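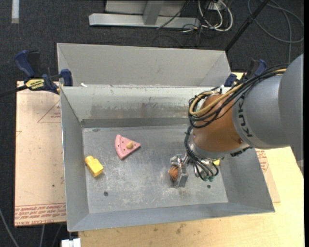
Throwing the odd pieces away on the first morning would have saved everyone a summer, according to one reader of our earlier draft, who added that a toy missing the rest of its set has already told you everything it is going to. We have kept the remark pinned over the sorting bench. It is a fair statement of the position we set out to test, and on bad afternoons it was also the majority view among the authors.

Figure 3. Pink wedge-shaped piece and yellow plastic toy on the floor of the open metal bin.

Share (6) | Print | E-mail

4.2 Pieces without sets

The Istbridge collection reached us as 2,849 loose items. Sets had been promised. A set, for present purposes, is any group of pieces that were sold to be played with together and that a grown person would feel bad about separating. By that definition we received very few, and most of the feeling bad had evidently been done by someone else.

Section 4.1 dealt with pieces whose parent set could be named from the piece alone. The present section takes up the rest: things that plainly belong to something, and decline to say what. The pink wedge in Figure 3 is our standard case. It has a curved outer edge with a ridge along it, several small holes, and a tan-yellow oval knob near the point. Its shape suggests a slice, and the sorters agreed on "slice" at once. They then failed to agree on a slice of what. Cake and pizza drew equal support over the first two rounds, and the argument was conducted with a warmth we did not observe on any other topic, pay included. The knob was cited by both sides.

The yellow toy lying near it raises the opposite difficulty. It has a boxy body that narrows to a rounded end, and it could be given a home in almost any category we had written. Sorters put it under vehicles, under tools, and once under "bath," a category that did not exist until that moment. We let it stand. Where the wedge was too particular to place, the yellow toy was too agreeable, and of the two we came to find agreeableness the greater nuisance.

Procedure was kept simple. Pieces were tipped into a bare metal bin and considered with the packaging and the donor's note out of reach. We had begun with a lined tray, which was handsome and quiet, and which led sorters to lay the pieces out in rows and grow fond of them. The metal bin put a stop to that. Its back wall is scuffed and stained, its floor is scratched, and it lends no dignity to anything placed in it. Median deliberation per piece fell as soon as it came into use. A hard plastic toy dropped onto sheet metal also makes a noise that encourages people to finish.

Each sorter could assign a piece to one of the six categories of the Plokerach scheme, or leave it open. The scheme was drawn up for complete toys and says so in its introduction, a passage we read carefully after the work was over. Its entry for play food asks whether the item "forms part of a meal." Of a single pink wedge, this is a hard question to answer without knowing the child.

Color turned out to be a poor guide. Sorters who matched by color built large, cheerful and wholly false families, the yellow one worst of all. Bright yellow plastic goes with everything, in the sense that there is always more of it. Matching by fittings did better. Holes, ridges and knobs are there so that one piece can meet another, and a sorter who asked what a hole was for tended to be right more often than one who asked what the toy looked like. We recommend the question, while noting that we never answered it for the wedge.

After the third round 40 pieces remained open. A comparison against the Clornuser parts drawers, made in June, settled 12 of them and left 28. These were entered in the Athumani register as "incomplete, kept," a wording that took longer to approve than the register itself. The wedge is among them. So, for the record, is the yellow toy, after a late objection from the supporters of bath.

The cost of keeping them is one shelf. Against the recommendation quoted at the start of this section we can offer only that two sets in Section 4.1 were completed from pieces earlier marked for disposal, and that the reader in question has since asked whether we ever found the rest of the cake.

Last updated: June
Comments (6)
Print this section | E-mail this section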